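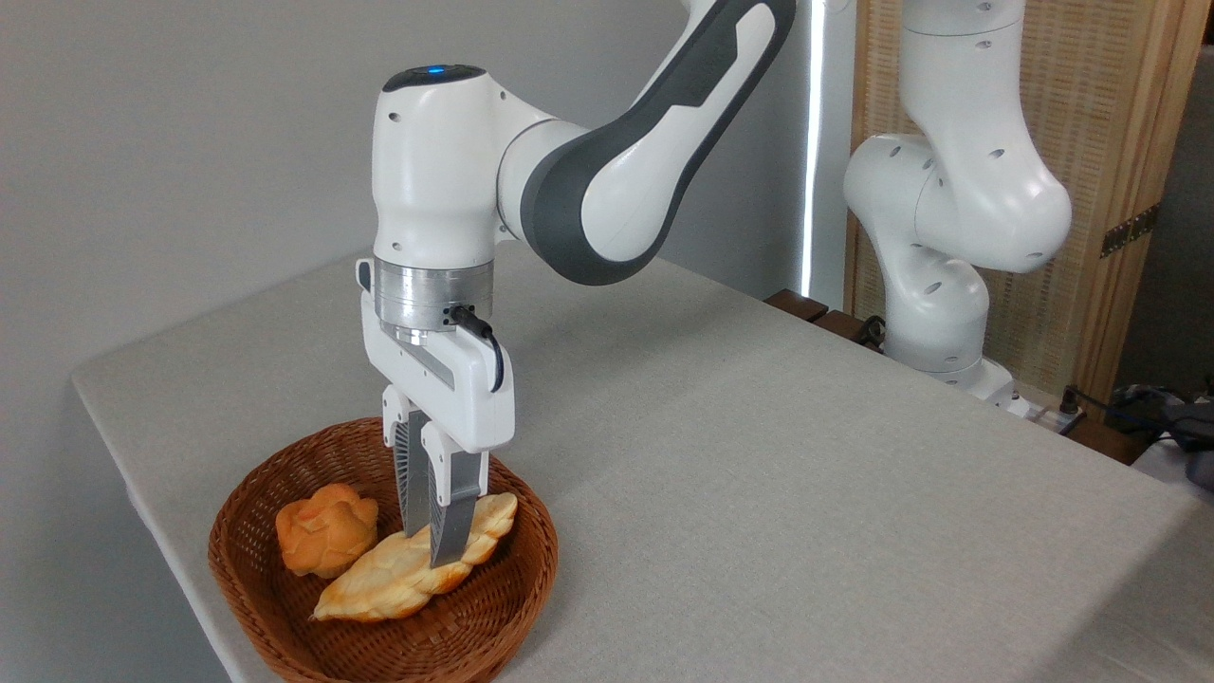
Slide 4: Shaped loaves and the open basket

Speaker notes, Ellery session, Saturday, 11 a.m. Allow three minutes.

Start with the two breads in the wicker basket. One is a round roll with a knotted top, the other a long braided loaf. Both are strand-shaped, and both brown unevenly for the same reason: the raised parts take more heat than the folds. Point out the creases on the roll, which stay cream-colored while the ridges go a deeper orange.

The braid is paler overall. Color alone is a poor test of doneness on a braid. Use a probe, pushed into the thickest crossing from the side.

Slide 5: Weights

Our standard braid at Cuso is scaled at 510 grams of dough. Divide into equal strands and check each on the scale. A heavy strand pulls the loaf into a curve during proofing, and it can't be corrected after that.

Rest the strands before braiding. If they shrink back on the bench, rest them again. Pinch the ends and tuck them under.

(Pause here for questions on hydration. Refer people to the handout.)

Slide 6: Basket or box

A round woven basket suits a counter or a table. Air moves through the weave and the underside of the crust stays firm. The drawback is shape: a long loaf sits across a round bowl on the diagonal and takes up most of the width. Put the braid in first and fit rolls beside it. Do not stack on top of a braid, as the ridges mark easily.

Load only fully cooled bread. Line the basket if the crust is seeded. Brush out crumbs at close of day and wipe the rim, where the weave is thickest and holds the most flour.

Slide 7: Returns data

Ukix counter log, August: 3,596 loaves sold, 11 returned. All 11 were braids, and the note on each was a split along the side. Cause was short proofing on the early shift. Mention that the log does not record rolls.

Next slide is the Fundside oven schedule. Hand out the printed copy before moving on.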